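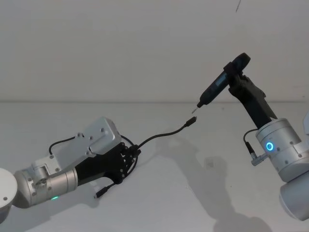
Page last changed: 9/30/25

Nikura slim electric screwdriver, used on a two-arm bench build. Review.

Short version: good driver, dumb switch, buy it if your gripper has long fingers. Longer version below, typed in a rush between jobs, sorry.

Background. Gert Van Wyk and I share a bay at the Wolham workshop. Two arms, white table, one job: hold a cable with the left, work on the connector end with the right. Little barrel plugs and such, screws you can hardly see. Been at it since May. The first driver we tried was a fat pistol thing and the right gripper hated it. Kept rolling.

So, the Nikura. Slim, black, pen shape, a bit wider at the back end. The long fingers wrap right around it near the tips and the bit sticks out past everything, so you can get it up close to the cable without the two grippers bumping. That's most of why I like it. With the pistol we ran out of room way before the tip got anywhere near the connector.

Grip. Body is glossy. Looks nice, slides. One turn of grip tape fixed it, but don't cover the wide part or the fingers wont seat the same way twice. We got repeatable pickup after that. Before tape, no.

Torque. Fine for small stuff. Stalls on anything seized. Three settings, I use the lowest for all of it. Middle one chewed a screw head on the second day and I haven't gone back.

Battery. Gert ran it off and on for 60 minutes and it was still going. Charge light is hard to see from my side of the bench.

Switch. Ugh. It's a press-and-hold button and it is tiny. With your thumb, no problem. With a gripper, you either line up the finger pad exactly or you get nothing. We ended up opening it and running two wires off the switch to a Dostex relay board. Works great now, warranty is gone. If Nikura made one with a plain trigger input I would pay double.

Bits. Standard small hex, held by a magnet. Magnet is weak!! Bit stayed in the screw and the driver came away without it, more than once. Lindiwe Masilela (bay next to ours) put a drop of removable threadlocker on hers and says no more trouble. Haven't tried it yet.

Runout. Checked with the Gautam dial gauge. Some wobble at the tip, worse with the long bit. By hand you would never notice. With the arm doing the aiming you notice, so use the short bit and redo your tool offset after every swap. I forgot to once and poked the table.

Left arm notes, as people ask. Short stubby fingers, holds a thin cable fine close in, but the free end goes where it likes. A driver can't fix that. Grab nearer to the connector if you can. We slowed the approach way down and that helped more than any hardware did.

Noise is low. Case is junk, hinge broke. Manual is one sheet.

Would I buy it again, yes. Already ordered a second so there's one to use by hand that isnt full of my wires.

4 out of 5. Lost one for the switch. Magnet should cost it a half too but the form won't do halfs.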